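Makers & Sheds | Workshop | 14 comments | 39 shares

The Ulmont sorter began as a kit from Foseck and a promise that it would be working by Thursday. It has since eaten most of September and a bench at the Seixas workshop. Its ambition is modest: pick up stationery, put it somewhere else. Paperclips, sadly, hold on to each other.
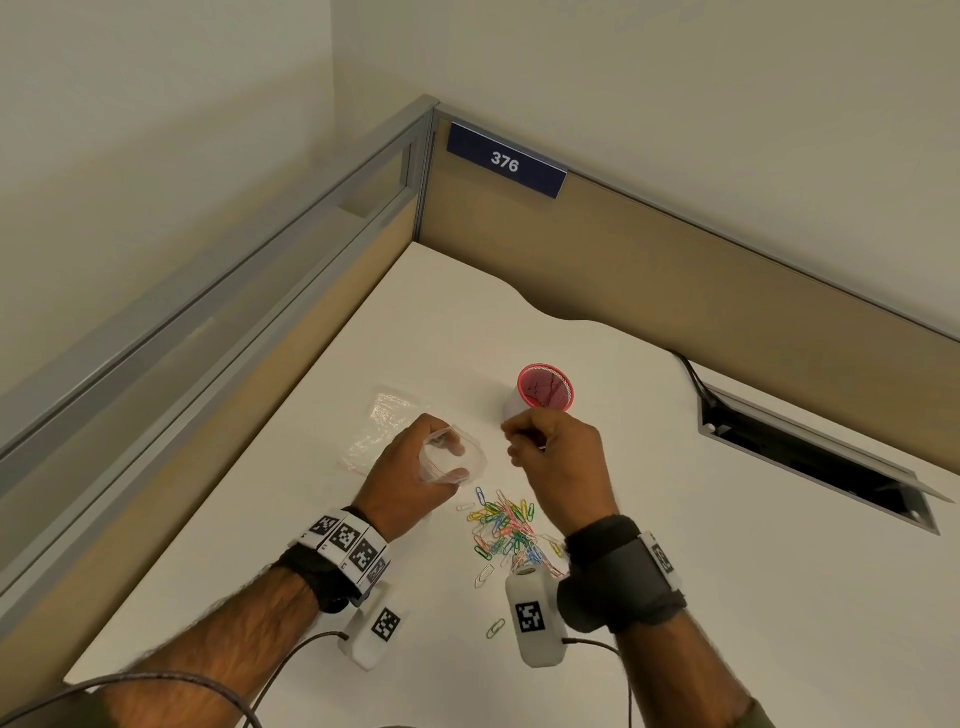
Can a home-built arm learn to pick up a paperclip?
It can, given enough examples of hands doing it first. The plan calls for 2000.

At that rate you start to have favourite colours. The software, Trelisitz, has no favourites and crashes evenly across the range, usually after 8 in the evening. Still, almost 39 grasps in a row is the club record, and the arm is told so daily. 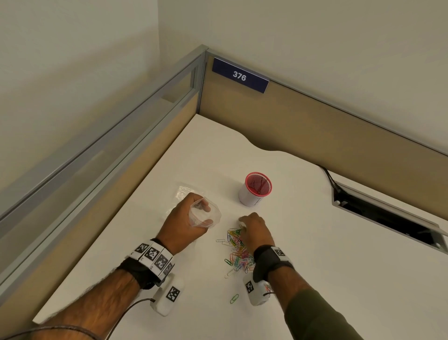
One hand for the bag, one for the clips.

Contact us | Back to top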